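The case for one basket on the table

114 shares | 23 comments

Most advice on tidying begins with throwing things away. I have read a fair amount of it, and I think it starts in the wrong place. The trouble in most homes is the small stuff that arrives every day and has nowhere to be put down, and no amount of clearing out the loft will help with that.

My view is that every household should keep one open basket on the main table, and that it should be the only container for odds and ends in the room.

I came to this after trying the opposite. When we moved to Hindedach we had a hallway cupboard, and I bought a set of plastic drawers for it from Kasprzak. There were 20 drawers, each with a slot for a label. I labelled them all one Monday evening: batteries, string, fuses, spare keys, stamps. Within a month the drawers were nearly empty and the kitchen table was covered. To put away a battery you had to leave the room, open a cupboard, find the right drawer and close everything up again. People don't do that for a battery. They put it next to the fruit bowl.

A basket asks for much less. You drop the thing in and go back to what you were doing. It has no lid to lift, and you can see from across the room whether it needs emptying. I would go as far as saying that a lid ruins it. We had a lidded one for a while, and post piled up on top of the lid while the inside stayed half empty.

Size matters more than people expect. A big basket turns into a second bin. Ours will take about a week's worth of the family's bits, and then it is full and somebody has to deal with it. My brother-in-law, Tavion Montoya, went the other way and bought a log basket for the same job. The last time we looked through it there was a takeaway menu in there for a place in Lomer that has since become a dentist's.
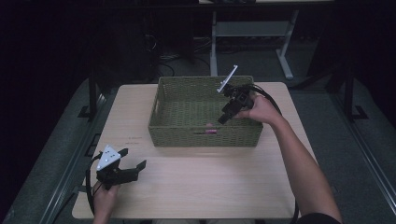
Shape counts too. Round baskets look nice in shops and waste space everywhere else. A rectangular one sits square to the edge of a table and can be pushed back when the plates come out. I also like a handle slot cut into the side, because handles that stick up get in the way of your hand, and you want to be able to reach in without thinking about it.

As for what it is made of, I prefer something woven. Hard plastic slides about and makes a clatter when you drop keys in it. Wire lets the small things fall through, and small things are the whole point.

There are fair objections. The usual one is that a basket hides mess and does nothing to sort it out. I accept that it isn't sorting. It is a place for things to wait, and they were going to wait somewhere in any case. Given the choice between a hair clip on the stairs and a hair clip in the basket, I know where I would look for it first.

Another objection is that a table should be kept clear. I have never understood this one. A table is the place where people in a house sit down and empty their pockets. Keeping it bare means carrying things away from it all day long, and the person doing the carrying is usually the same one every time. In our house it was my wife, and she was tired of it well before I noticed.

The rule that makes it work is the emptying. We do ours on Sunday after tea, and it takes less time than boiling the kettle. Everything comes out. Things with an owner go to the owner, things with a home go home, and whatever is left gets one more week. If it is still there the following Sunday it goes in the bin or the charity bag. My daughter objected to this until she lost the cap of a pen she liked, and now she checks the basket on Saturday night.

I would not buy two. Friends of ours in Maromow liked the idea so much that they put a basket in every room, and they now have five places to search for the scissors. One is enough, on the table, where everybody passes it.

The plastic drawers are in the shed. They are quite good for screws.

Mortimer Villanueva

Share this article | 23 comments

More in Opinion
Why I still hang washing indoors
The spare room is not a storeroom
In praise of the short shopping list
Do we need so many mugs?

Contact us | Copyright | Back to top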